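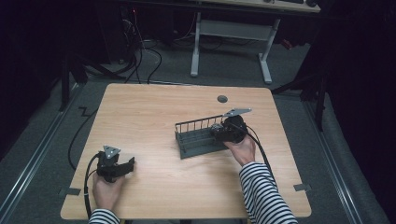 Where should a dish rack live if you've no draining board? On a tray beside the sink, with the slatted side to the wall so plates can lean on it.

Hello all,

Anas Hamdy wrote:

> We've got 6 plates, a few mugs and no draining board in the new kitchen at Wirncombe. Is a wire rack worth the space, or do I just use a tea towel?
> Anas

Get the rack, Anas! I love mine. I used a tea towel for years and it was always sopping by the second pan. Go for a dark grey one with a rail along the back and upright tines in the base -- plates stand up properly and the air gets round them, and you can hang a cloth over the rail (I do, every night).

Measure the worktop first, mind. I didn't, and mine had to go in at an angle until I moved the kettle. 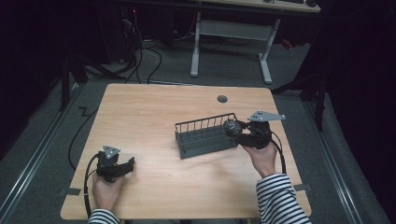 Dark grey rack, set on the diagonal, with a round, textured dark thing at its edge.

Do clean under it once a week. I lift the whole lot out on Sundays and go round the tines with an old toothbrush, very satisfying!

If anyone has tried the Fivden rack with the separate cutlery pot, I'd love to hear how you got on.

Sverre Engebretsen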